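**Clurngate eggplant bake** is a home-style dish from the hill town of Clurngate, where it has been served at the October harvest supper for as long as anyone there cares to remember. It is a plain and generous sort of dish — eggplant, onion, soft cheese and a good deal of patience — and nearly every household has its own way of making it.

The town sits at 509 meters above the Espinoza valley, and its warm days and cool nights suit the plant well. Older cooks favor the Aten, a mild local variety that keeps its shape when baked, while the growers' market at Numus sells several others. 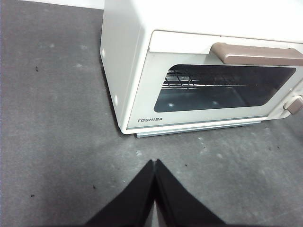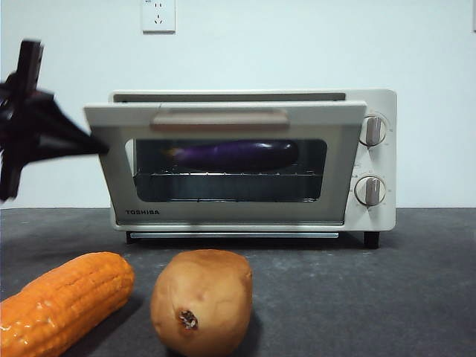
Traditionally the dish was baked in the bread ovens of the lower town, which families shared and which held their heat well into the evening. Smaller kitchens have long since changed the custom, and a toaster oven will take a long purple eggplant laid on its side, provided the cook is willing to make the dish in smaller batches. The flesh is scooped out once it has gone soft, mashed with the onion, and returned to the heat under a layer of cheese.

The harvest supper itself remains a cheerful, crowded affair, with 11 long tables set out along the main street and as many as 1,000 guests in a good year. Leftovers are eaten cold the next morning, usually on toast.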